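Skimislow Tabletop: hand-guided and remote-controlled demonstrations

README, version 11

Skimislow Tabletop is a set of demonstrations for teaching robots to tidy, sort and move everyday things on a table. Every episode starts with a person doing the job, either with their own hands or by steering the Sunness arm from a second desk. We love this kind of data! A person will nudge a can upright with one knuckle and never think twice, and that little nudge is exactly what we want a robot to pick up.

What's in it

There are 313 episodes in this release. Of those, 248 were done by hand with a chest camera running, and the rest were steered remotely with the Seixas controller. An episode lasts up to 13 minutes, though most tidying jobs are much shorter. Each one has its own folder with the video, a plain text note of the task as it was given to the person, and a file of time marks for the start and end of each step. Remote episodes also carry the joint positions and the open/close signal for the fingers.

The task notes are short and a bit bossy, for example "stand the can up, then put it next to the bottle" or "close the fan and lay it beside the vase." We kept them in the words used on the day, typos and all.

Tables and objects

We wanted tables that look like somebody's table, so there are printed cloths, shiny wrappers, clear glass and things lying on top of other things. The Fladport group of episodes is our favorite for this. Its cloth has fruit and leaves all over it, and a model that finds objects by looking for a patch of plain background gets into trouble very fast. 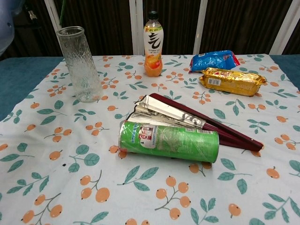
Fladport group, fruit-print cloth: vase, drink bottle, snack packages, green can and a partly opened folding fan.

The clear vase is a great test. You can see the print through its base, so its outline is easy to lose against the cloth. The fan is the other one to watch. With its pleats spread and the can lying over part of it, the order of the moves matters a lot, and people solve it in different ways. Some lift the can first, some slide the fan out by its sticks - both count as correct, and both are in the set. Please don't average them together!

How to load it

Unpack the archive, then point the loader at the top folder. It reads the list in episodes.csv and skips any folder that has a file called HOLD in it. Hand episodes and remote episodes load the same way, but the joint fields come back empty for the hand ones. Check for that before you build batches.

Known problems

Time marks in the older remote episodes can drift a little behind the video. The fix is in tools/shift_marks and takes one pass.

Foil wrappers flare under the ceiling lights, so masks on those are rough.

Left-handed demonstrations are rare. We'd be thrilled to get more.

Use and changes

Free for research and teaching. If you train something on it, send us a clip, especially if it goes wrong in a fun way.

30 October 2023 - added the Fladport group, renamed the task notes to match their folders, removed two duplicate episodes.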